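3 Planning the Cell and Preparing the Purchase List

3.1 Before you begin

This section covers the work to be done before any hardware is ordered. It applies to single-arm cells fitted with a multi-fingered hand and planned in the Palamarchuk layout tool. Two-arm cells are covered in Section 4.

Have the following ready:

Floor plan of the room, with door widths and ceiling height
List of the objects the arm must reach, with seat, shelf or table heights
Electrical drawing showing the circuits that serve the room
Blank purchase sheet (form P-12, supplied with the layout tool)

NOTE: Form P-12 replaces the older two-page form. Totals from the older form cannot be imported.

3.2 Modeling the room

1. Open the layout tool and select New Room.

2. Enter the room dimensions from the floor plan. Use measured values. Values taken from a lease drawing are often given to the center of the wall and will make the room too large.

3. Place the furniture. Include pieces the arm will not handle if they stand inside the reach envelope or within one step of it.

4. Set the floor type. The tool uses this setting for the mounting check in 3.4 and for the load warning on the summary page.

5. Save the room under a name that will still make sense at the ordering stage. The room name is printed on every line of the purchase sheet.

CAUTION: Do not delete furniture to clear a collision warning. The warning will disappear and the furniture will still be in the room when the arm arrives.

3.3 Checking reach

The reach check decides which arm length goes on the purchase sheet. Run it before comparing prices. The difference in price between the short arm and the long arm is smaller than the cost of exchanging one for the other after delivery.

1. Select the arm model and place its base at the intended mounting point.

2. Select the hand. The hand adds length below the wrist flange and changes the result of every reach test. A test run with a bare flange is not valid for ordering.

3. Pick a target surface and select Move Above.

4. Lower the hand with the fingers pointing down until the fingertips meet the surface. Use the Step Down key for the last part of the travel.

5. Orbit the view and look at the arm from at least two sides. Check the forearm and elbow against chair backs, table edges and anything hung on the wall.

6. Select Record Pose. The tool stores the joint values and the distance remaining to full extension.

7. Repeat for each surface on the object list.

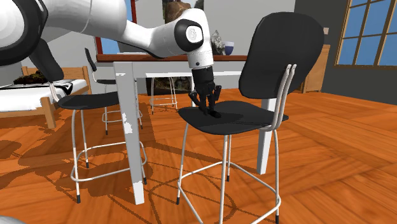 Figure 3-2. Reach check over a bar stool seat, hand pointing down.

Tall backrests are the usual cause of a failed check in dining areas. If a seat can be reached from one side only, write the side in the Remarks column. Furniture that must be turned or moved before each run adds labor to the operating budget, and that labor belongs on line 9 of the purchase sheet.

NOTE: A pose that passes with less than 12 percent of the reach remaining is marked Marginal. Marginal poses are accepted by the tool but must be signed for on the sheet. At the Hundville site these are signed by Liudmyla Pylypenko. Other sites should name a person before the first sheet is printed.

NOTE: The simulator does not model seat padding. Hard and soft seats give the same contact height.

3.4 Choosing the mount

Three mounts are available: floor pedestal, wall plate and overhead rail. The base price of the arm is the same for each. The mounting cost is not.

Floor pedestal. Lowest cost. Needs a free area of floor and four anchors. On plank floors a spreader plate is required and must be ordered separately.

Wall plate. Moderate cost. Needs a structural wall. The wall survey is charged whether or not the wall is found suitable.

Overhead rail. Highest cost. Leaves the floor clear and gives the best access over tables and seating. Needs a ceiling survey and a longer cable set.

To select a mount:

1. Run the reach check in 3.3 once for each mount under consideration.

2. Print the comparison page.

3. Strike out any mount that leaves a required surface out of reach.

4. Price the mounts that remain, including survey, anchors, plates and cable.

CAUTION: Do not order an overhead rail on the strength of the room model alone. The model holds a ceiling height. It holds no information on what the ceiling is made of or what it can carry.

3.5 Filling in the purchase sheet

Fill in the lines in order. Several of the later lines are calculated from the earlier ones.

Line 1. Arm, by length.
Line 2. Controller. One per arm.
Line 3. Hand. Enter left or right. The Vollargate hand is not reversible.
Line 4. Mount, from 3.4.
Line 5. Cable set. Match to the mount.
Line 6. Spare fingertips. Order one full set with the hand.
Line 7. Surveys and site work.
Line 8. Freight and unpacking. The crated arm weighs 74 kg – check the elevator rating.
Line 9. Operating labor, first year.
Line 10. Service agreement. The standard term is 18 months from the delivery date.
Line 11. Contingency.

Line 11 is left to the site. It should not be zero. The most common unplanned items have been a second cable set and electrical work to bring a separate circuit to the controller.

NOTE: Simulation licenses are billed per seat and are not part of form P-12. Enter them on the software request.

3.6 Timing the order

The hand has the longest lead time and should be released first. The arm and controller ship together. Mounts are made to order once the survey report is received, so a late survey delays the whole cell even when the arm is already in storage.

Where the budget year closes in June, release lines 3, 4 and 7 as one order and the remaining lines as a second. Torby accepts split orders under a single quotation if both carry the same room name. A change of room name between the two orders cancels the quotation.

3.7 Review before release

1. Open the saved room and confirm that the arm, hand and mount match lines 1, 3 and 4.

2. Replay all recorded poses. Poses recorded before a furniture change are shown in gray and must be recorded again.

3. Confirm that each Marginal pose has a signature.

4. Attach the comparison page and the survey report.

5. Send the package to Lev Nazarenko, Equipment Planning, extension 212.

Packages received without a survey report are held and do not enter the order queue. For error codes shown during replay, see Appendix B.

Section 3 revised 2022-04-26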